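January 13, 2022. Knitwear folding, notes continued

Today I worked again on the folding of heavy sweaters for the Zistden storage boxes. The box is narrower than the one we had before, and our old way of folding does not fit. With thin jumpers there is no problem. With thick knits the lid stays open a little, and I don't want to press it down with force.

I weighed the cable sweater on the kitchen scale: 617 g. The grey one from Karras is 564 g but it takes more place in the box, so weight alone tells us very little. I should stop to sort them by weight.
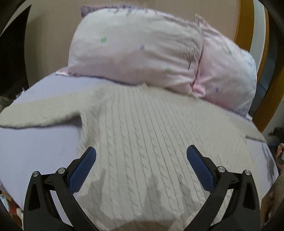
Folding in three along the length still gives the best result for heavy knits, but the order of the steps matters more than I wrote last time. First both sleeves go out to the sides and the body is made flat by hand, from the collar down. On the cream one the cables run from the shoulders to the hem direction and they spread wider as they go down, so a fold line that follows one cable will not be straight. I tried it two times and the lower part came out wider than the top. Better to fold along a line measured from the middle of the body, and let the cables cross it where they want. The sleeves are much plainer than the front and lie down easily, they can go inside the fold without making a hard lump.

The bed is good for this work because of the space, but it is too soft. My hand sinks and the side fold moves. On the table the same fold stays in place. I will try next time with the Nodik board under the sweater.

Steaming before folding: did it only for the Karras one, low setting, cloth between. The ribs at the cuff became a bit too loose. Not to repeat on cables until we ask Kulent what they advise for this yarn.

To do before February:
- measure the inside of the box again, with the lid closed
- try rolling for the thick collar ones
- write the labels (fibre, weight, date of last wash)
- buy new cedar pieces, the old ones have no smell any more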